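Ánh Đào started packing orders for other people when she was 19, in the back of her uncle's shoe store. Two years ago she opened her own mail-order business, Giáp, which sells tea and dried fruit from a rented unit on Imero Street.

"I didn't plan on the boxes being the hard part," she says. "I figured it would be finding growers."

In September she shipped 682 orders, her busiest month so far. Most of the complaints she got were about packaging. Crushed corners were the main one, followed by boxes that were too big for what was inside.

"People take a picture of one little bag of tea in a huge box and send it to me. They're right. I was paying to ship air."

She used to buy from Nasetti, a supplier that sold her three sizes. Last spring she moved to Winovier, a smaller firm that cuts to order. The price per box went up by 2 cents. Her shipping bill went down by more than that, though she won't say how much.
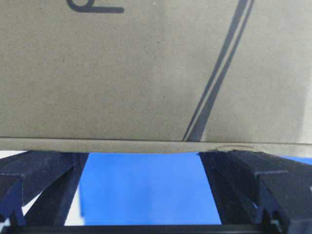
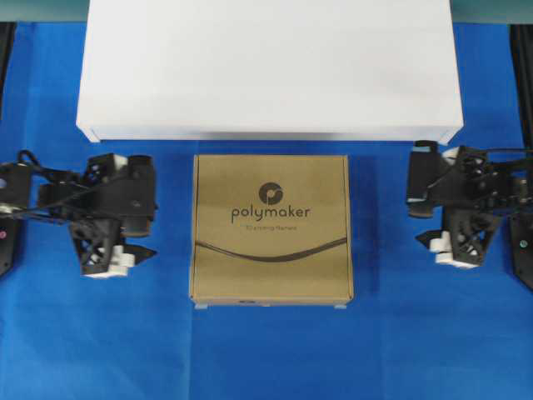
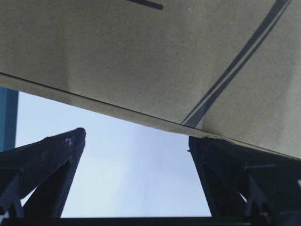 Boxes and box surfaces, plain and printed.

Printing was a separate argument. Her sister wanted the name on every side. Ánh Đào wanted no ink at all.

"A customer told me she saves the plain ones for mailing gifts. After that I stopped worrying about whether they looked fancy."

She now works with 21 growers and meets most of them once a year. The rest of the time it's phone calls, usually before breakfast. Dried mango sells best. The smoked tea hardly moves, but she keeps it in stock for a few regulars.

Asked about hiring, she says she would like one more person by spring, mainly for the phone and the returns.

"I still want to tape the boxes myself," she says. "I like that part of the day."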